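Leave the laundry to last, they said

Opinion

Everybody who builds a robot at home wants it to do the laundry. I did. Three of us share the back half of a workshop called Sudutus and in September we put up a white bench top, walls on three sides, two arms bolted to the rail at the front. We named it Jida. The advice from pretty much every forum going was the same: start with blocks. Stack cubes. Sort cubes. Move on to cloth when you've earned it.

I think that advice is bad and I'd like to argue against it while the glue dries on something else.

Blocks flatter you. A cube stays where you put it and it's the same shape afterwards. You get a lovely success rate in the first fortnight, you show your mates, and then you try a singlet and find out that none of what you tuned is any use. The grip force is wrong. The approach angle is wrong. The whole idea of there being one right place to grab is wrong. We did the cubes, 135 goes at it, and I'd give most of them back.

Clothes punish you straight away. Good. That's information. A sleeve folds under itself and the planner has no idea there's a sleeve. A strap catches a fingertip. Pegs are their own misery – small, springy, lying every which way in the basket, and the colour tells you nothing about which end to squeeze. We had one evening where the left arm picked up 2 pegs at once all night and I went home at half past ten in a foul mood. Learned more that night than in the whole cube month.

Cost comes into it too. People assume the hard task needs the dear gear. Our hangers are plastic, the pegs are plastic, the clothes came out of the rag bin and a couple of op shops. The priciest thing on the table that isn't an arm was $49, and that was for a lamp we've since taken down. If a hanger cracks you get another hanger. Compare that with the fellow at the other end of the shed who had custom foam blocks machined and wont let anybody touch them. 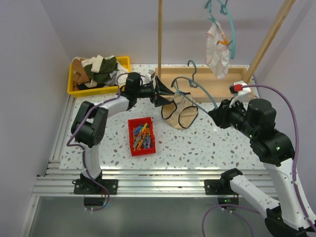
Jida at the bench: one gripper has the hanger, the other is open and reaching for the top of the garment.

Two arms, by the way. That's my other argument and the one that gets me yelled at. The standard line is that a beginner should get one arm sorted before even thinking about a second. Fine if your job is a one-arm job. Hanging a garment isn't. Try it yourself tonight, one hand in your pocket. You'll use your chin, your knee, the edge of the bed. An arm hasn't got a chin. So you end up building clever little jigs to hold things still, and then all your work goes into the jig, and the jig doesn't fit the next shirt.

With the second arm the holding problem mostly goes away and you get a coordination problem instead. Harder on paper. But its the real one. You'd have met it eventually.

Now the fair objection. A bloke from the El Idrissi makerspace wrote to us after a talk and said beginners quit when nothing works, and blocks keep them coming back. He's not wrong about the quitting. We lost a fourth member that way, before Jida even had a name. I just think there are small wins inside the laundry job if you go looking. Gripper closes on the hanger bar and stays closed: win. Peg comes out of the basket alone: win. Write them on the whiteboard. They add up, and unlike a tower of cubes they're wins at the thing you wanted.

The other objection is the kits. Nillov sell a tidy beginner pack, block set included, lesson plan included, and schools like it because every kid gets to the same spot by the same lesson. I get that. A classroom has a bell. A shed doesn't, and I don't see why those of us with no bell should be following the classroom order.

Bit of practical stuff for anyone who's persuaded. Tie your cables before you do anything else, and leave more slack at the elbow than looks sensible. Walls around the table, plain ones, if you're relying on cameras – our old backdrop was a pegboard covered in tools and it was hopeless. Start with small garments. A bath towel will break your heart. And keep the messy runs, dont delete them, you'll want to look back at what the cloth did.

Will Jida ever do my washing? Doubt it. My washing's on the line right now, hung by me, badly, and it looks like rain.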